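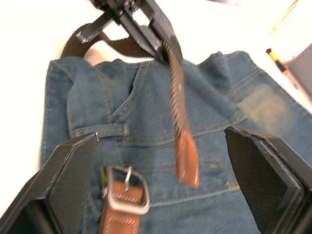 [plidgate-cooks] Re: Couscous gone to glue, help please

From: Tanveer Lodhi
To: plidgate-cooks list
Date: Jun 5, 2025

Hi Shabnam, hi all,

Oh, I feel your pain on this one! I've served porridge couscous to my in-laws and I can still see my mother-in-law politely moving it from one side of the plate to the other. I'll answer in between your bits so I don't forget anything.

Shabnam Bajwa wrote:
> I bought the medium grain from El Fassi (the big bag, of course, I can never
> help myself in that shop) and did what it says on the back: same amount of
> boiling water as couscous, lid on, five minutes. It came out as one lump.
> I could have lifted it out of the bowl in one piece and sliced it.

The packet method does work, sort of, if you're making a small amount and you get at it with a fork straight away. My guess is that you made a big bowlful and the weight of it squashed the bottom half. I'd go with less water than the packet says to begin with. For a mugful that weighs in at 255 grams on my scale I use a bit less than a mug of water, and then I sprinkle on more at the end if it tastes gritty. You can always add, and you can't get it back out.

Also, oil first! A good glug of olive oil rubbed through the dry grains with your hands, until it all looks a bit shiny, and only then the water. I skipped this for years thinking it was just for flavour.

> Is steaming it really worth the bother? I don't own the proper pot and I'm
> not buying another pot. My husband has drawn a line.

Yes, it's worth it, and no, you don't need the pot. I use a metal colander over my soup pot with a strip of damp tea towel tucked around where they meet so the steam can't sneak out the sides. I worried the grains would drop through the holes and hardly any do once they've been dampened. If your colander has those great big slots, line it with muslin.

I do it in two rounds when it's just us and three when there's company. In between you tip it into the widest dish you've got, sprinkle cold salted water over it and break up the lumps with your fingers (careful, it holds the heat like you wouldn't believe, I use a wooden spoon for the first minute). The second time it comes out it's already so much lighter. Then butter, 50 grams for a family-sized dish, and don't let anyone talk you down.
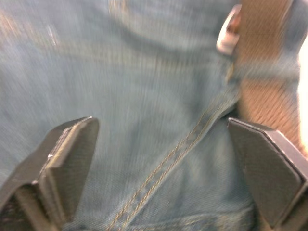
The other thing is what's in the pot underneath. If you're steaming over the stew itself you want the lid off the whole arrangement, otherwise all that moisture drips back down onto the couscous and you're right back to glue. I learned that from the woman behind the counter at El Fassi, who looked at me with real pity when I told her I'd been putting a dinner plate on top.

> And does the brand matter? Someone on here swore by Clinora and I can't
> remember who, or whether it was for couscous or for the semolina.

That was me, and it was the semolina, sorry for the confusion! The Clinora coarse semolina is what I use for the orange cake and for dusting the bread peel. I've never tried their couscous. I know there was a long argument about it in January but I was away and only skimmed it, so if anyone saved the good bits please repost.

> Last thing, what do I do with the lump? It's in the fridge. I can't throw
> it out, I was raised properly.

Patties! I'd never throw it out either. This is what I do with mine:

1. Crumble the cold couscous into a big bowl and mash it up with an egg, a grated carrot (squeeze it first), a handful of chopped coriander, a pinch of cumin and whatever cheese is looking sad. Feta is best, cheddar is fine.

2. Leave it to sit on the counter while you do something else. If it won't hold together when you squeeze a bit in your hand, add a spoonful of flour or some of that semolina.

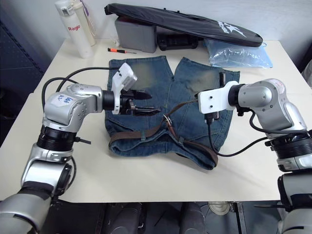 3. Shape into patties the size of your palm, not too thick, and fry in more oil than you'd like over a medium heat. Leave them alone until the bottom is properly brown or they'll fall apart when you flip them. Mine always want turning a minute after I want to turn them, if that makes sense.

4. Eat with yogurt and lemon. The kids have theirs with ketchup and call them orange burgers, on account of the carrot, and I've stopped correcting them.

They freeze well too. I put baking paper in between and they go into the toaster oven from frozen for school lunches.

Two other things while I've got everybody. Is anyone bringing dessert to the Flurumitz potluck? The sign-up sheet is all salads at the moment and I'm as fond of a salad as the next person, but come on. I'll do the orange cake if someone else will do something with chocolate in it. And whoever has my long blue platter from last time, I'd love it back, no questions asked.

Let us know how you go with the colander, Shabnam. If the second batch clumps as well, tell me how much you were making and what size bowl, and we'll sort it out.

Cheers,
Tanveer

_______________________________________________
plidgate-cooks mailing list
Please trim your replies! To switch to the daily digest, write to the list with "digest" in the subject line.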